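仿真抓取示范采集 开班前及过程检查表
项目:Skarano 桌面挂件抓取
采集位:Zelline 二号间
填表:Muchen Mao
复核:Yanling Qian
月份:October

填写说明
每项填“合格”“不合格”或“不适用”。不合格项必须写备注,并写明处理人。备注栏不够写时接着往下写,不要另附纸。上一版表格里的“基本合格”已取消,请不要再用。

一、操作台与人员

1.1 操作椅、脚踏、显示器支架固定牢靠
结果:合格
备注:脚踏防滑垫换过,旧垫已扔。

1.2 主手(遥操作手柄)线缆无破皮、无打结,走线不横过通道
结果:不合格
备注:手柄线从椅子后面绕过去,起身时容易挂到。已改从桌下走,用两个线夹固定。处理人 Jinlong Zou。复查合格。

1.3 操作员连续采集不超过规定时长,有轮换安排
结果:合格
备注:上午 Jinlong Zou,下午 Sihan Xue。中间休息写进班表,口头约定不算。

1.4 操作员已读过本批任务说明
结果:合格
备注:Sihan Xue 看的是旧版说明,开班前补看新版。两版差别在放置动作:旧版允许松手后手指直接上抬,新版要求先退开再抬。

1.5 力反馈上限设定正确
结果:合格
备注:照 Flovden 手柄配置页设定,未改动。换人以后要重新确认一次,这一条常漏。

1.6 急停按钮有效
结果:合格
备注:采集在仿真里做,但手柄本身带电机,急停照样要测。按下后手柄卸力,复位正常。

1.7 通道与出口畅通
结果:合格
备注:门口纸箱已搬走。

二、仿真环境

2.1 场景文件版本与任务单一致
结果:合格

2.2 物体初始位置随机化已打开
结果:不合格
备注:第一次启动时是关着的,前 9 条示范物体全在同一个位置。这 9 条不进训练集,移到“练习”目录,没有删除。原因是启动脚本读了上次调试留下的配置。Weidong Tan 已把调试配置改名,避免再被读到。

2.3 物体之间、物体与桌面之间无初始穿模
结果:合格
备注:随机生成 20 组初始位置逐组看过。有一组两件物体靠得很近,没有穿插,保留。

2.4 夹爪开合范围与实机参数一致
结果:合格

2.5 夹爪碰撞体与外观模型对得上
结果:合格
备注:指尖处放大看过。上个版本碰撞体比外观略宽,手指还没碰到物体就把物体推开,操作员会不自觉地绕着走,采出来的轨迹都偏。更新模型后没有再出现。

2.6 光照、桌面贴图设置符合任务单
结果:合格
备注:本批用浅色木纹桌面。贴图偏软,任务单允许,不用调。

2.7 物理步长与录制频率匹配
结果:合格

三、示范过程

3.1 每条示范从规定的起始姿态开始
结果:合格
备注:Sihan Xue 有两条起始时夹爪没有完全张开,当场重录。

3.2 接近物体时速度受控,无明显冲撞
结果:合格
备注:接近阶段宁可慢一点。慢的可以在后处理里裁掉停顿,撞过的只能作废。

3.3 夹取前两指分列目标两侧,指尖不顶住目标
结果:不合格
备注:抽看时有三条指尖先顶在弯钩尖上再滑进去。结果虽然夹住了,但这种动作学进去以后在实机上会刮伤指垫。三条标为“次等”,由 Yanling Qian 决定是否使用。

3.4 失败示范单独标记,不与成功示范混放
结果:合格
备注:失败的也要留,标签写清楚失败在哪一步。只写“失败”两个字的退回补写。

3.5 操作员中途离手后,该条作废重录
结果:合格

3.6 同一操作员不连续重复同一初始位置
结果:合格
备注:2.2 改好以后没有再出现重复。

四、数据记录

4.1 腕部视角画面正常,无黑帧、无卡顿
结果:合格
备注:抽查截图附后。看这个视角主要确认两件事:两根手指都露得出来,目标靠近手指的部分没有被夹爪挡死。

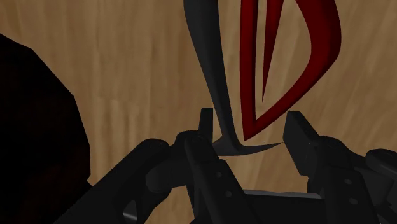

附图 4.1 腕部视角抽查:深灰色钩状物的弯尖位于两指之间,右侧为深红色弯形物体

4.2 关节角、夹爪开度与画面时间戳对齐
结果:合格
备注:用合爪的瞬间对时,画面与开度曲线一致。只看首尾不够,中段也要抽一处。

4.3 文件命名符合规则,无重名
结果:不合格
备注:午休后编号又从头开始,有 3 个文件与上午重名。系统自动加了后缀,没有覆盖。已按录制时间改回连续编号,改名记录存在同目录下。以后换班不要重开录制程序,只切换操作员姓名。

4.4 磁盘剩余空间足够本班使用
结果:合格
备注:开班时已用到 91%,清掉旧缓存后再开始。这个数字偏高,建议每班结束就搬数据,不要等第二天。

4.5 任务文字描述与画面内容一致
结果:合格
备注:描述里统一写颜色加形状,不写昵称。Jinlong Zou 习惯把弯钩叫“拐杖”,录入时要改过来,否则语言标签会乱。

4.6 备份已完成并核对校验值
结果:合格
备注:备份到 Jiang 盘柜,校验通过。

五、收班

5.1 手柄归位,电源关闭
结果:合格

5.2 录制程序正常退出,日志无报错
结果:合格
备注:有一条关于渲染窗口大小的警告,不影响数据,未处理。

5.3 不合格项已交接
结果:合格
备注:1.2、2.2、4.3 已关闭。3.3 未关闭,等复核。

六、复核意见(Yanling Qian)

3.3 的三条不进本批训练集,转到“接触异常”子集,标签补写“指尖先接触”。下一班开始前由 Sihan Xue 和 Jinlong Zou 一起回看一遍,统一接近角度。

2.2 属于重复问题,上个批次也出过。请 Weidong Tan 在启动脚本里加一道检查,随机化未打开时不允许进入录制。加好以后把 2.2 移到第一部分之前,作为首项。

4.4 同意每班搬数据。负责人写进班表。

1.5 请在手柄旁贴提示条。

其余无意见。

填表人签字:Muchen Mao
复核人签字:Yanling Qian
下次检查:下一批次开班前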